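Roboterhand mit Stoffhülle: Finger bleibt in der Falte hängen

Annelore Steinbach
11. Mai 2020

Hallo zusammen, ich baue seit Januar in unserer Gemeinschaftswerkstatt an einer Hand mit vier Fingern und Daumen. Sie soll irgendwann Schranktüren öffnen, und zum Üben nehme ich ein helles Holzschränkchen. Über Hand und Arm sitzt eine gepolsterte Stoffhülle, auf die ich ehrlich gesagt ein bisschen stolz bin — nur wirft sie am Handrücken Falten, und der vierte Finger bleibt beim Beugen gern darin hängen. Kürzer nähen oder die Finger anders ansteuern?
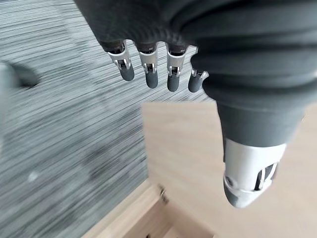
Finger und Daumen über der Holzkante, weiter unten der kleine Metallknauf.

Die Steuerung ist eine Wirness mit 6 Kanälen, falls das jemandem hilft. Liebe Grüße und schon mal danke fürs Lesen!

Ishbel Ritchie

Liebe Annelore, das kenne ich gut! Lass die Steuerung erst einmal in Ruhe und schau dir den Stoff an. Bei mir hat ein schmaler Gummizug kurz vor den Gelenken gereicht, locker eingenäht und zum Rausnehmen. Und fahr die Hand vor dem Greifen ganz langsam über die liegende Platte, auch dort, wo die Scharniere sitzen, denn an so einem hochstehenden Arm verhakt sich eine weite Hülle schnell. 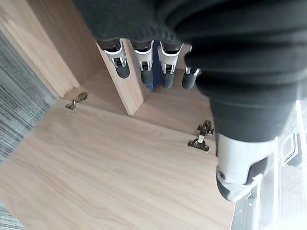

Nachtrag zur Geschwindigkeit

Ich habe zum Einstellen 500 Millisekunden Pause zwischen zwei Bewegungen genommen, später dann 125. Das ist gemütlich, aber man sieht, welche Falte den Finger festhält.

Vokotton

Hülle weglassen, fertig. Meine läuft seit Jahren ohne.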